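The choir that wouldn't stay quiet

Rehearsal starts at seven on Thursday, or whenever the bus from Gerach gets in. Tonight it's late. Shuk-fan Man starts anyway, 42 singers and a piano with a dead low E.

They sing work songs, mostly. Songs from the Cenley mill, shut long ago, sung by people whose grandparents walked out of it. Slow verses, big angry chorus. A few were banned on the mill floor, so the women hummed them instead and kept the words for the walk home.

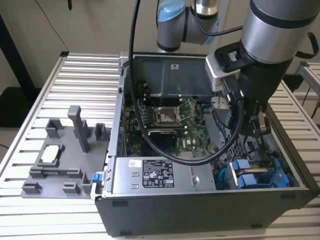
The words nearly went for good. No songbook, no records. What survived was a box of tapes, made in kitchens, kettles going in the background. Man spent a winter typing up lyrics. Some verses dont rhyme any more. She left them.

First concert, January, Staniforth Hall. They put out 100 chairs and 400 people came. Folks stood on the stairs and sang the choruses back, louder than the choir.

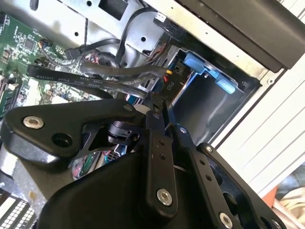
Man says the stairs were the best section in the building that night. She'd like them back, on the alto part if possible.

Not everyone is happy. There's an old argument over "Zamaveo", the closing number, which half the town calls a hymn and the other half calls a strike song. Same tune, two sets of words. The choir does both, back to back, and lets people grumble. 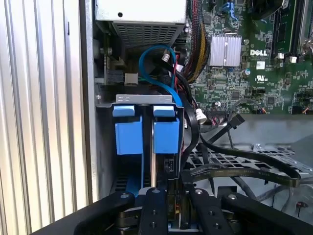 Inside a Dell desktop, with the power supply at top center.

New songs are coming too. Three so far, all about rent. The tenors wrote one on the bus and it shows, too many words in every line, but teh chorus is a killer.

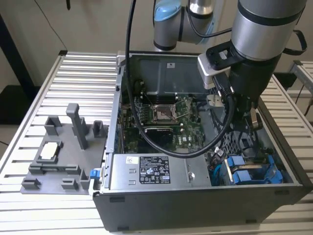

By half past seven the Gerach lot are in, coats still on, straight into verse two. Man doesn't stop to say hello. She just points at the basses and they come in, a bit flat, very loud.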